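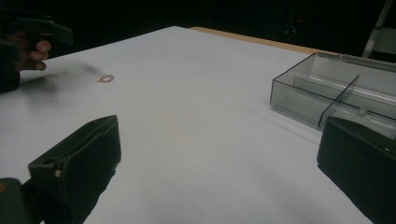 Week 4 – Sorting small things: how categories get made

Every classification system starts with somebody facing a pile and deciding what goes with what. I love this part of the course, partly because you already do it every day (your cutlery drawer is a classification system!) and partly because the hard questions turn up so early. Put a clear plastic box at the back of a white tabletop, as here, and ask a group what should go in it. Before long they're arguing about size versus use, and whether "other" is allowed to be a category at all. It is allowed, by the way, but we'll get to what it costs you.

Reading for this week: chapter 3 of the course reader, plus the short case on the Triltwood button collection. If you missed the March intake session, the reader is also on the shelf outside the tutorial room.

1. Lumping and splitting

Two habits of mind run through everything we do this term. Lumpers look for what things share and want a few big groups. Splitters look for differences and want lots of small ones. Most of us lean one way, and it's worth finding out which before you do the first assignment, because your marker may well lean the other.

The Triltwood collection shows both habits at work on the same material. It holds 419 buttons, all from one tailoring business, and it has been catalogued twice. The first catalogue used 12 classes, mostly by material: shell, horn, glass, metal and so on. The second used 31, and brought in the number of holes, the kind of shank and the garment the button was meant for. Neither one is wrong. The first is quick to learn and you can train a new person on it over a cup of tea. The second lets a costume historian find every coat button with a metal shank, but it's slow to use and people file things differently on a tired afternoon.

2. Fixed slots and growing slots

Now for the bit that people tend to skip over. A scheme lives inside something physical or something digital, and the container has opinions. A drawer with a set number of divisions pushes you towards exactly that number of categories. You'll find yourself splitting one group just to fill a gap, or jamming two together when you've run out of room.

Look at an empty divided tray, two rows of three, and try not to think of six kinds of something.

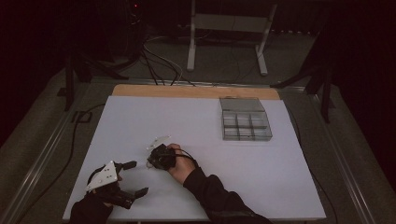

One student last year objected to this quite strongly, and said that in her experience the container only matters for the first week, after which people start putting labels over labels and the real scheme lives in their heads. I think that's a terrific point, and it leads straight to what the reader calls drift. The written scheme stays put while the working scheme wanders off. When the person who knows the working scheme leaves, you're left with a box that says one thing and holds another.

Ways to spot drift:

– Labels with crossings-out, or a second label stuck on top.
– An "other" section that is fuller than any named section.
– Staff who say "oh, those live over there" without checking the guide.

The Stendov hardware catalogue is a lovely example of the second sign. Of all its sections, the one marked "sundry" had grown to 185 entries by the time it was reviewed, and a good share of them were hinges. There was already a section for hinges – it had been named "joinery fittings, moving", so people walked straight past it.

3. Naming the groups

Good names are plain, and they're chosen with the user's words in mind. Say yours aloud. If you need a second sentence to explain it, try again. Watch for names that overlap, such as "small" beside "metal", where one item could fairly go in either. That's a sign you've mixed two principles of division at the same level. Pick one, use it all the way across, then bring in the other underneath.

4. Tutorial exercise

Work in pairs. You'll need a sheet of paper and a handful of everyday objects from your bag or pockets.

Step 1. Lay everything out on a clear surface with space between the objects. Don't group anything yet.

Step 2. Pick up each object in turn and write down three things that are true of it. Colour counts, and so does where you bought it.
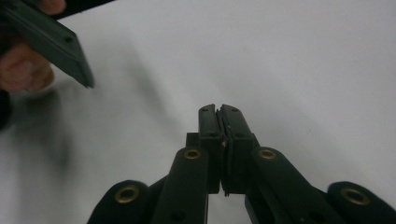
Step 3. Each of you sorts the whole lot alone, on paper, without showing the other. Use as many groups as you like.

Step 4. Swap papers. Using only your partner's group names, try to place every object. Mark the ones that gave you trouble.

Step 5. Write one scheme together. You may keep an "other" group, but you have to write a rule for what goes in it.

Bring your joint scheme to the next class. We'll be trying them out on the Zomow seed packets, which are much harder than buttons and a great deal of fun.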